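Cell notes: the Marnov grippers, again

Readers of the September issue will remember that we were promised an end to trouble with the hand-held grippers. Forard had sent new pads and a new service sheet, and we were told the pair would now run for a whole season with a wipe-down and nothing else. I said then that I'd believe it when I saw it. I've now had the log from Clatari, and I'm still waiting.

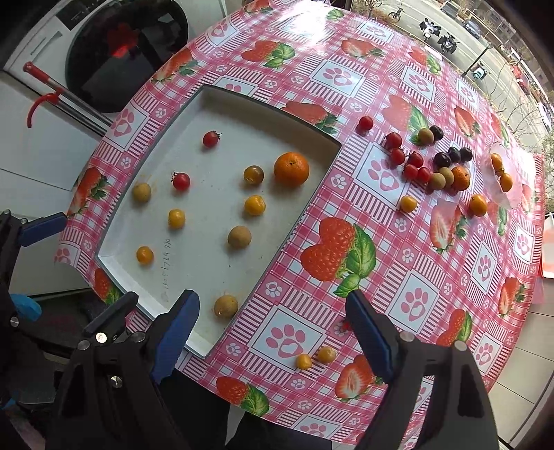
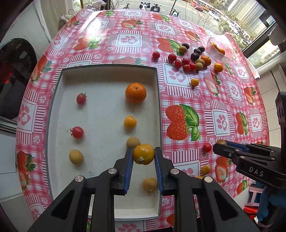

Fruit work on the checked cloth, blue ridged pads fitted.

The job itself is dull to describe. Somebody holds a gripper in each hand, picks up small fruit and moves it about, and the recordings go off to teach the Marnov arm how to do the same. The arm then sits in its own cell and does it worse, but that's for another issue. My quarrel is with the idea that the hand tools look after themselves. If the finger closes a little late, or a little crooked, then that's what goes into the recording, and the arm learns it faithfully.

Nelu Gavrilă keeps the log. In it are 2175 picks with the new pads, split over a good many short sittings, and 465 of them are marked for doubt. "Doubt" is Nelu's word and covers anything where the two fingers didn't meet square. I asked how many of those could be put down to the person holding the tool. He wrote back that he had no idea, and neither does anyone else. I'd trust that answer over the one on the service sheet, which says operator error is "the usual cause" and gives no grounds for saying so.

When Lăcrămioara Dinu stripped one gripper down, she found the pivots on the linkage had worked slack. They weren't loose enough to rattle. You could only feel it by holding one arm still and rocking the other finger with your thumb, and even then I had to be shown twice. She tightened them, checked the fingers met along their whole length, and then had to back one off again because the grip had gone stiff. There is no torque figure on the sheet. There is a drawing of a screwdriver.

Her routine, copied from the card in the toolbox:

Wipe both pads with a damp cloth before a sitting and again after anything has split. Tomato juice dries in the ridges and goes like varnish.
Close the fingers on a strip of paper and pull. It should drag evenly from end to end.
Rock each finger by hand. If it moves sideways, do the pivots before you do anything else.
Put a dab of paint across every screw you've tightened, so you can see next time if it has turned.
Write it down, even if you did nothing.

The paint was Éabha Kavanagh's idea and it's the best thing to come out of the whole business. It cost us the end of a tin. Forard's own answer was a sensor kit, and Digby Fairweather has the quote for it if anyone wants to be depressed. He's keener on it than I am. His case is that a card in a toolbox only works while people read the card, and I'll admit the log has gaps that prove him right.

On the pads I'm less sure of myself. The ridges do seem to hold smooth-skinned fruit better than the flat foam we had before. Aurel Marinescu reckons the whole gain came from swapping worn pads for fresh ones, and that new flat foam would have done as well. We never tested that, and we should have. We have six flat pads left in the drawer, and I'd like to see them run against the ridged ones on the same fruit and with the same pair of hands before we order any more.

Which brings me to the Furtună end of things. They use the same grippers and have told everybody that theirs gave no bother in 62 sittings. I asked to see their log. They don't keep one. I make no comment, except that our grippers gave no bother either until Nelu started writing it down.

For the time being the "season without service" line comes off our own card, and the pivots get checked before every sitting. Anyone who wants to have a go at the pad comparison should speak to Lăcrămioara, and please bring your own tomatoes.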